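Besuch in der Töpferei und Geschirrwerkstatt Skemcombe

Der Februar ist in der Gegend um Skemcombe kein Monat für Ausflüge. Der Bus aus Jilgate fährt alle zwei Stunden, das Café am Hafen hat geschlossen, und auf dem Weg von der Haltestelle zur Werkstatt steht das Wasser in den Fahrspuren. Trotzdem war der Tag der offenen Tür gut besucht. Als ich kurz nach zehn ankam, waren die Parkplätze am Tor schon belegt, und vor der Kasse stand eine Schlange bis in den Hof.

Die Werkstatt stellt Gebrauchsgeschirr her: Teller, Schüsseln, Platten, ein paar Krüge. Zierkeramik gibt es nicht, und das Sortiment ist kleiner, als ich nach dem Katalog gedacht hatte. Verkauft wird vor allem an Gasthäuser und kleine Hotels, dazu kommt ein Laden in Jilgate. Den Sommer über arbeiten 16 Leute im Betrieb, im Winter weniger. Der Eintritt war frei, für die Führung musste man sich in eine Liste eintragen.

Die Führung begann im Tonlager, einem niedrigen Anbau an der Nordseite. Der Ton kommt fertig gemischt in Säcken und wird vor Ort nur noch geknetet und entlüftet. Früher wurde er selbst gegraben, die alte Grube liegt hinter dem Grundstück und ist inzwischen ein Teich. Im Lager riecht es nach Keller, und es ist kalt. Wer im Winter hinfährt, sollte die Jacke anbehalten.

Danach ging es in die Formerei. Runde Teller werden auf der Scheibe mit einer Schablone gedreht, ovale Stücke entstehen über Gipsformen. Die Tonplatte wird ausgerollt, über die Form gelegt, angedrückt und am Rand beschnitten. Das klingt einfacher, als es ist. Der Rand muss überall gleich dick sein, sonst zieht sich das Stück beim Trocknen. Eine Mitarbeiterin zeigte den Arbeitsgang zweimal hintereinander und legte dann ein misslungenes Stück vom Vortag daneben, bei dem man den Verzug gut erkennen konnte. Solche Stücke wandern zurück in die Knetmaschine, solange sie noch nicht gebrannt sind.

Getrocknet wird auf Lattenregalen, je nach Wetter mehrere Tage lang. Im Februar dauert es länger. Geheizt wird im Trockenraum nur schwach, weil zu schnelles Trocknen Risse gibt.

Glasiert wird im Tauchbad. Die Werkstatt führt derzeit wenige Farben, am meisten verlangt werden die hellen, vor allem ein blasses Gelb und ein mattes Weiß. Die dunkelgrüne Glasur, für die Skemcombe früher bekannt war, wurde aus dem Programm genommen. Ein Besucher fragte danach und bekam die Auskunft, einer der Rohstoffe sei nicht mehr in gleichbleibender Qualität zu beschaffen.

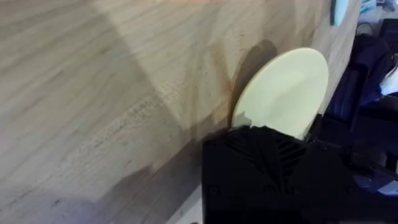 Lohnt sich der Besuch auch, wenn man nichts kaufen will?

Für die Führung allein würde ich den Weg aus Jilgate auf mich nehmen, für eine weitere Anreise eher nicht. Man sieht alle Arbeitsschritte, nach gut einer Stunde ist man aber durch.

Der Brennraum war der wärmste Teil des Rundgangs und entsprechend voll. Zwei Elektroöfen stehen dort, beide vom Hersteller Nautiyal, der ältere wird nur noch für den Schrühbrand genutzt. Der Glattbrand läuft bei etwas über 1200 Grad und dauert mit dem Abkühlen fast zwei Tage. Geöffnet wurde während der Führung keiner der beiden. An der Wand hängt das Brennbuch, in das jeder Brand mit Datum, Kurve und Ausschuss eingetragen wird. Der letzte Eintrag trug die laufende Nummer 1081. Die Zählung beginnt mit der Inbetriebnahme des neueren Ofens, die Bücher davor liegen im Büro.

Im Anschluss konnte man im Verkaufsraum die zweite Wahl durchsehen. Der Nachlass betrug 40 Prozent, bei einigen Auslaufmodellen etwas mehr. Die Fehler sind meist klein: ein Nadelstich in der Glasur, ein Fuß, der nicht ganz plan geschliffen ist. Die Serie Plusto, die stapelbaren Teller für die Gastronomie, war bis zum Mittag fast ausverkauft. Ich habe zwei Schüsseln mitgenommen und eine kleine Platte, die auf dem Küchentisch zu Hause ein wenig wackelt. Bezahlen konnte man mit Karte, Packpapier lag bereit, Kartons musste man selbst mitbringen.

Weniger gelungen war die Verpflegung. Suppe gab es in einem Zelt im Hof, sie war gegen eins alle, und danach blieb nur Kuchen. Sitzplätze waren knapp. Wer mit Kindern kommt, sollte etwas zu essen einpacken. Für Kinder gab es einen Tisch mit Tonresten, an dem sie Figuren formen durften. Gebrannt werden die nicht, man nimmt sie ungebrannt mit nach Hause.

Der Rundgang ist bis auf das Tonlager ebenerdig, dort führen drei Stufen hinunter. Fotografieren war überall erlaubt, nur das Rezeptheft für die Glasuren lag zugeklappt auf dem Tisch. Der letzte Bus zurück nach Jilgate fährt um 16 Uhr, er war voll, und ein Teil der Leute musste stehen. Der nächste offene Tag ist für den Herbst geplant, der Termin hängt dann am Tor und im Laden in Jilgate aus.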